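Teleop notes, part 2

Second week of recording on the Teltitum arms. The task is a two-arm pick near the table edge, driven from a pair of leader handles. I logged 73 episodes and threw out the ones where the operator paused mid-reach.
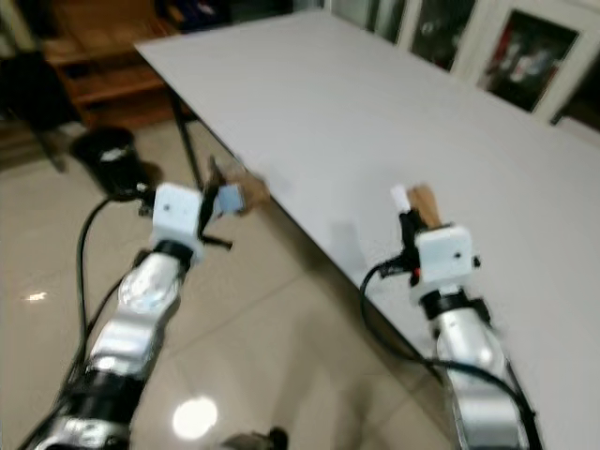

Operator speed matters more than I expected. The policy copies hesitation as faithfully as it copies motion, so a slow grasp in the data becomes a slow grasp at run time. Small parts make this worse. With the light-blue block at the left fingers, right at the near edge of the table, there is little margin for a correction, and I tend to creep.

Two changes for the next batch - a lower gain on the wrist joints, and a fixed rest pose between episodes. 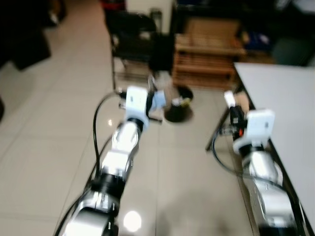
The rest pose is stored in the Jodton config, so replays start from the same joint angles. Gripper force stays at setting 4. Training runs overnight on the Maltska box.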